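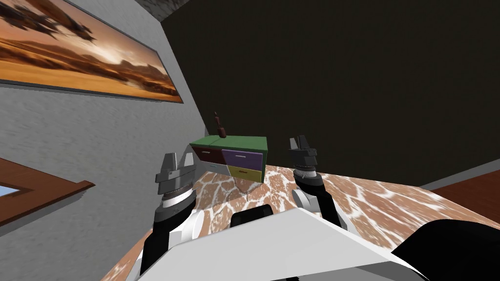

Sovbridge to Replace Water Main Under Brodness Road

NULEDVILLE - Sovbridge will begin replacing the water main under Brodness Road in June. The contract covers 1,611 feet of cast iron pipe, which will be taken out of service and replaced with eight-inch ductile iron. Krawczyk is the contractor for excavation, pipe laying and paving.

The new main is rated for a working pressure well above the 80 psi normally held in the Brodness zone. Valves and hydrants along the route will be renewed under the same contract.
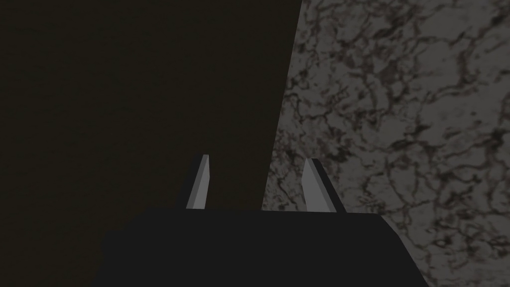 Will water be shut off during the work?
Service will be interrupted once per property, between 9 a.m. and 3 p.m., when the connection is moved to the new main. Written notice will be left at the door two days ahead.

A temporary line will supply the 40 properties on the north side until testing is complete.
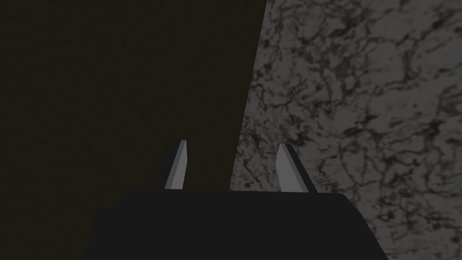
Computer rendering: gripper with two upright fingers.

Each section will be pressure tested, flushed and disinfected before it is put into use. Samples go to the Nuledville laboratory - two clear results in a row are required.

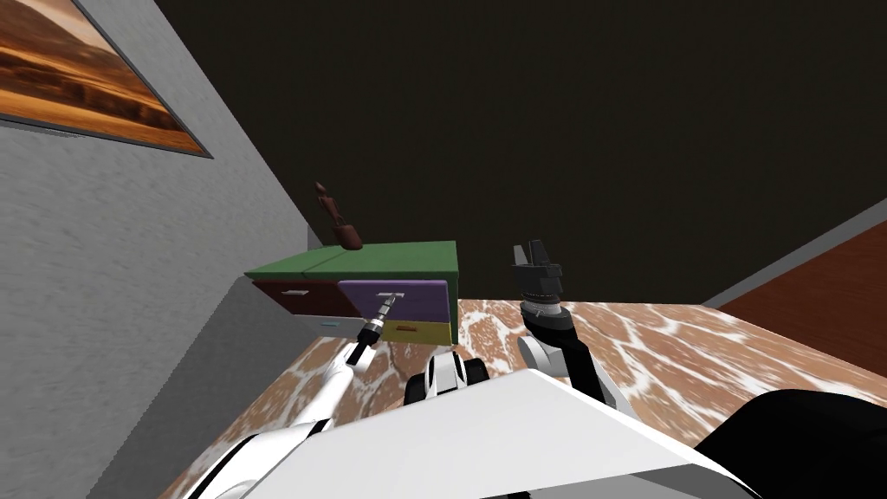 Paving follows once the trench has settled. Brodness Road will stay open in one direction, with parking removed on the work side. Service questions may be sent to the Sovbridge customer office, quoting project 773.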